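Ruvavik hand-held grippers: buy the pair or start with one?

Posted in Automation > Kits and Tools

I teach an evening automation course and have a budget of $800 to get started with recorded demonstrations. The plan is to have students do simple tabletop jobs with a hand-held gripper, then use the recordings to train the small arm we already have. We only have the one arm.

I've narrowed it down to the Ruvavik kit, which you can buy as a single or as a pair. Beroslow sells something similar for less but I can't find anyone who has used it for more than a weekend. There is also a company called Prutier that rents kits by the month and will process the recordings for you.

What I would like to know:

Is the pair worth it if we only have one arm right now?
How long do the finger pads hold up with students using them?
How much space do we need? Our room is shared and has furniture we can't move.
Is the software something a beginner can get through in an evening?

I'm not looking for the cheapest option, but I can't go back and ask for more money until January.

Posted by tablesaw_ren

Nghĩa Hầu

We have had the Ruvavik pair for 10 months, so I can answer most of this.

Pair or single: with one arm, buy the single. Two-handed recordings are only useful if you have two arms to play them back on, or if you expect to get a second one soon. We bought the pair because we do folding and bag-opening work, and for that you need both hands. Check with the seller before you order that a second unit can be added later. Ours told us yes, but the markers have to be printed again as a matched set, and there is a charge for that.

Pads: they are the part that wears. We have changed ours two times. The raised rim goes first, usually at the tip where the two pads meet, and after that thin things like cards and cable start to slip out. Order a spare set with the kit. Changing them takes a few minutes, but you should recalibrate the opening width afterward. We skipped that the first time and lost a morning of recordings.

Space: less than I expected. One table you can get at from the front and both sides is enough. You don't have to clear the rest of the room. We left the desks and shelves where they were and have had no trouble with tracking. Blank walls gave us more problems than furniture did. If your room has a big window, try to record at the same time of day, or lower the blinds.

Software: setup took me an afternoon, and I do this for a living. Calibration is well written up. Exporting is not – the manual covers it in half a page and leaves out the folder layout. Write down what works, because your students will need it.

Weight is the other thing to plan for. It isn't bad at first, but after a long stretch the forearm gets tired and people start moving differently, and it shows in the recordings. We swap people every 20 minutes. The strap should be snug across the fingers. If it is loose, people grip harder to make up for it.

I'd give the kit 4 out of 5. The hardware is good and the manual is not.

I've put a picture from our room at the bottom of the page, taken with one of the two grippers.

benchpress_oh

Get the Beroslow. Half the price and a gripper is a gripper.

Tatlı

I wouldn't say that. I tried the Beroslow at a trade show and the trigger had a lot of play in it. It may have been a bad unit, but with students I'd want something that closes the same way every time.

On Prutier: we rented from them for 2 months before buying anything. The gear arrived clean and charged, and the processing was quick. What I didn't like is that they only sent back the processed files unless you asked for the raw ones when you booked. If you rent, ask for the raw files at the start and get it in writing. We didn't, and we couldn't reuse any of it when we changed arms.

For a course that runs once a year, renting could make sense. If you run it every term, buy. I agree with the answer above about getting the single and spare pads. I'd also put some of the $800 toward a decent case, because ours gets carried up and down stairs and the corner of the original box split in the first few weeks. 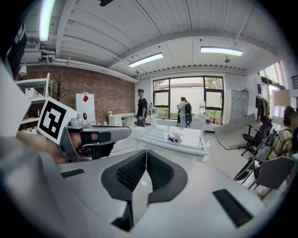
Ruvavik pair in use, seen from one of the grippers. Posted by Nghĩa Hầu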